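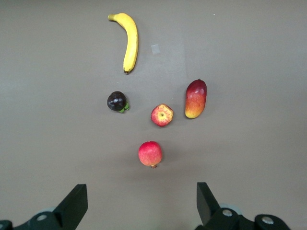 Banana, mangosteen and apple from the fake fruit set, on the gray table

Re: [props-swap] Artificial fruit, worth it?

On a Saturday in June, a list member wrote:
> I need fruit for a play kitchen display and real stuff won't last.
> Has anybody bought the Flido set? The Kiretti one is 900 and I can't
> tell if it looks any better. Mostly worried about shine.

I have the Flido and I like it a lot! The banana is my favorite, it has a little greenish neck and a dark brown tip, so it passes for the real thing from across a room. The apple is streaky red over yellow (much nicer than those solid red ones) though the outline is a bit squarish if you look straight down on it.

Shine, well, the mangosteen is glossy and there's no getting around that. I think it suits a mangosteen, and the green leaves look great against the dark purple. The banana only has a soft sheen.

I've never tried Kiretti. I did have Minhas grapes once and they smelled like a shower curtain for 8 weeks – would not repeat. If you want mine for your display you can borrow them, just write me off list and tell me what size bowl you've got.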